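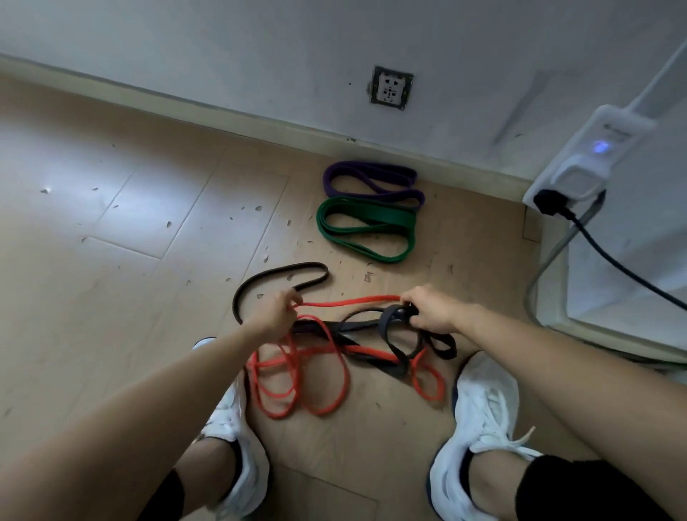

Resistance bands on a light wood-laminate floor.

How to set up a booking calendar for a vacation apartment

Last updated 2/23/18

This guide covers the calendar, stay rules and fees for a single apartment rented by the night or by the week. The screens are from Imton, the booking system used for the Lesholm and Clundley buildings. Menu names differ in other systems, but the same settings are present in most of them.

Before you start

You need an owner login with editing rights. A login marked View Only will show every page described below, but the Save button is gray. You also need:

The unit code from your management agreement (Lesholm codes start with L, Clundley codes with C)
The dates you plan to use the apartment yourself
The export link for any other calendar on which the apartment is listed
Your cleaning rate

Step 1. Set the season dates

Open Rates, then Seasons. A new unit has one season that runs all year. Click Split and enter the first night of your high season. The system ends the earlier season on the night before, so do not enter an end date for it. Repeat for each change of season.

Dates in this screen are nights, and the departure day is not counted. If the last night of the ski season is the second Saturday in April, enter that Saturday. A guest who leaves on the Sunday pays the ski season rate for every night.

Seasons may not overlap and may not leave a gap. If Imton finds a gap it shows a red bar at the top of the page and takes the unit offline until it is closed. The bar does not say which dates are affected. Sort the list by start date and compare each row with the one under it.

Step 2. Enter the minimum stay

Each season has its own minimum stay. Four nights is the default for a new unit. In high season most owners in both buildings set seven and fix the arrival day as well.

To fix the arrival day, check the box for that day under Arrivals Allowed and clear the other six. Leave all seven boxes checked under Departures Allowed. If you restrict both, a guest can only book stays that match both rules, and short gaps between bookings become impossible to sell.

The rule applied to a booking is the one for the season in which the guest arrives. A stay that begins in low season and runs into high season follows the low season minimum. To prevent this, start the high season rule a week early and keep the low season price for that week by splitting it out as a separate season.

Step 3. Set the changeover

Go to Unit, then Changeover. Enter the check-out time and the check-in time. Check-out in both buildings is 11 a.m. and cannot be set later without approval from the building office. Check-in may be any time from 3 p.m.

Under Preparation Time, select None if the cleaners can turn the apartment around on the same day. Select One Night if they cannot. One Night blocks the night after each departure, and the block is sent to any outside calendar that reads from Imton.

If your cleaning is handled by Alexiou, turn on Share Changeovers and paste in the contractor key printed on their invoice. The cleaner then receives departures and arrivals but does not see guest names or prices.

Step 4. Block your own dates

Open Calendar, drag across the nights you want and choose Owner Stay. Do not use Maintenance for personal visits. A Maintenance block does not create a cleaning order, and the next guest may arrive to an apartment that has not been cleaned.

An owner stay can be entered over open nights only. If a guest request is pending for the same nights, decline the request first or wait until it expires.

Step 5. Add fees and deposit

Go to Rates, then Extras. Enter the cleaning fee as Per Stay. If it is entered as Per Night by mistake, a cleaning fee of $73 becomes $511 on a one-week booking. Check the unit type next to every amount before saving.

The damage deposit goes under Holds and should not be added as an extra. An amount listed under Extras is taxed and included in the total. An amount listed under Holds is placed on the guest's card and released after departure. The Clundley building requires a hold of $700. Lesholm leaves the amount to the owner.

Step 6. Link outside calendars

Open Calendar, then Connections. Paste the export link from the other site into Import From. Copy the Imton link into the matching field on the other site. Both directions are needed.

Linked calendars are read at set intervals and do not update at the moment of booking. In high season, switch one of the two listings to Request Only to reduce the risk of a double booking.

Step 7. Test the settings

Click Preview as Guest and try these searches:

A stay one night shorter than your minimum (should be refused)
A stay that begins on a closed arrival day (should be refused)
A stay that crosses from one season into the next (check the nightly prices one by one)
A stay that begins on the day an existing guest departs

The last search should be accepted if Preparation Time is None and refused if it is One Night.

Common problems

The apartment does not appear in search. Check for a season gap, then check that the unit status is Live. Units saved for the first time stay in Draft until changed by hand.

Old prices are still shown. Existing quotes keep the price at which they were sent. Cancel the quote and issue a new one.

An imported booking has no guest name. Calendar links carry dates only. Look up the guest on the site where the booking was made and add the name in the Notes field.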